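When Mutua Mfaume talks about wallpaper, his hands start moving before his sentences do. He has been drawing repeat patterns for 38 years, most of them for a small print shop called Gudadmont, and he still gets excited about a good curve.

"I started with stripes," he says. "Everybody starts with stripes. Then I found a box of old marbled endpapers at a market in Biwott and I was gone. I couldn't look at a straight line for months!"

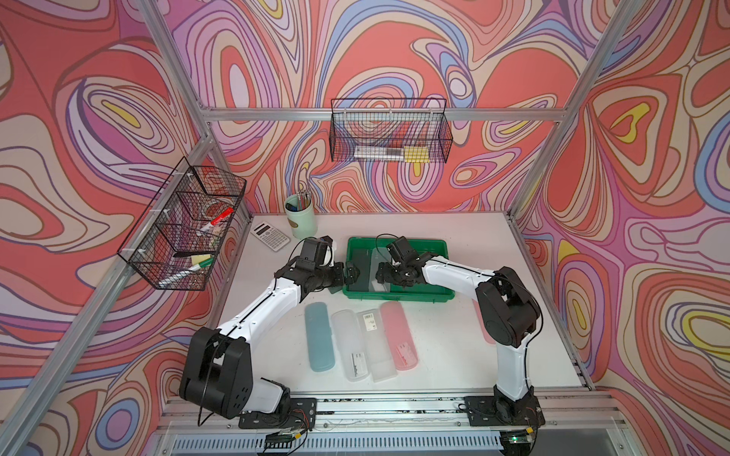
Coral, lavender and cream, outlined in dark brown.

Marbling floats paint on thickened water, and each sheet comes out different. A wallpaper has to repeat, though, and Mfaume loves the puzzle of getting a swirl to meet itself at the seam. His biggest pattern, Mullar, took 276 drawings. He kept every one of them – they fill a whole closet.

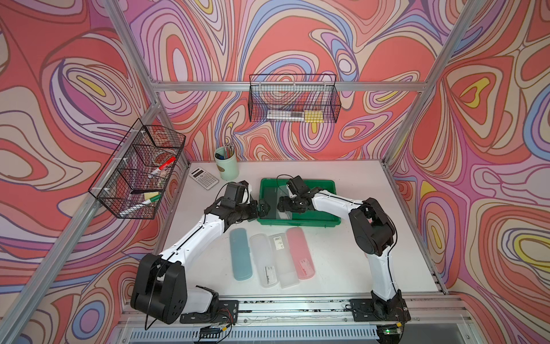
Looping bands across three walls.

Color comes last. He mixes by eye, in daylight, and he'll throw out a full day's work over one bad pink.

"Yellow is the hard one. A little bit and the whole wall wakes up. Too much and you've got a headache by lunch." 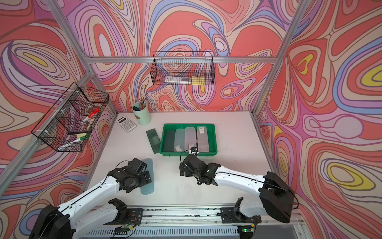

I asked what he tells people who are nervous about a loud print. He laughed for a good while. "Start with the bathroom! You're in there five minutes. If you still like it in May, do the hall."

His next pattern, Eltoseo, is all loops, like the lines on a hiking map. He has roughly 308 scraps of color taped up for it and can't pick between two blues. He showed me both, twice. I liked the paler one, and he wrote that down.

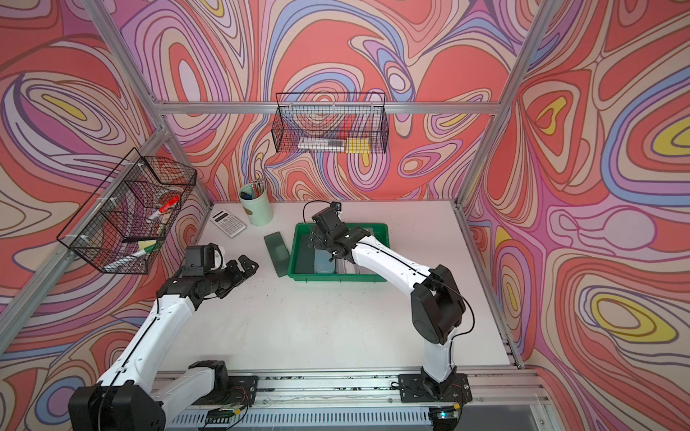 Periwinkle blue beside the warmer colors.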